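I got to Skenov a little after 9 in the morning, and the first thing I asked their lead engineer was the thing my mother always asks me: can it do the dishes yet?

"Plates, yes. Wine glasses, please don't," she said, and laughed (she gets this a lot!). Her group has been at it for four years, mostly on the boring stuff, like putting things on shelves and taking them off again.

So how good is it? She told me that out of 817 tries at stocking a shelf last June, 27 went wrong, which sounded great to me until she pointed out that a stockroom clerk would be fired for that. Soft fingers help a lot with boxes, she said, but a bag of rice "just turns into a different shape every time you touch it."

I asked about laundry and she groaned. Towels are fine, fitted sheets are years off. "I can't fold one either," she added.

Would she buy one for her own place? "For a shop, maybe soon. For my kitchen, I'd wait until it can wipe a counter without me standing there."
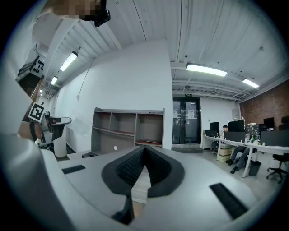 Darard wrote in to say that a store doesn't need it to be perfect, it just needs something that will restock at 3 a.m. and call for help when it gets stuck.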